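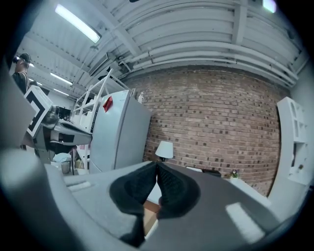
Hand-held gripper, finger pads – soft or hard?

sylvain_d
I build this at the Herenbridge shared workshop, mostly on Sunday. The two fingers have black soft pads and the tips touch when I close it. My question is about the pads. They are the second set. With the first set, in hard plastic, I dropped almost every screwdriver I tried. Now the grip is good, but small parts sink into the pad and I lose the angle. Should I go harder again?

grevik80
Yes. Soft pads hide a bad linkage. Make the fingers stiff and glue on 2 mm of rubber.

rross
I don't agree with grevik80. I used stiff fingers with thin rubber for 4 months and they slipped on anything round. Keep the soft ones, but put a firmer strip at the tip only.

sylvain_d
Thank you both. Raymonde, do you glue the strip or screw it?

rross
Glue. Screws tear out of soft material.

grevik80
Glue also comes off when you pull sideways. I still say stiff fingers.

tokgoz
What is the travel? If the fingers open 80 mm, the angle changes much on the way and the pad is not guilty.

sylvain_d
It is 80 exactly. I did not think about this. I will measure the angle at both ends before I cut new pads, and write the numbers in this thread.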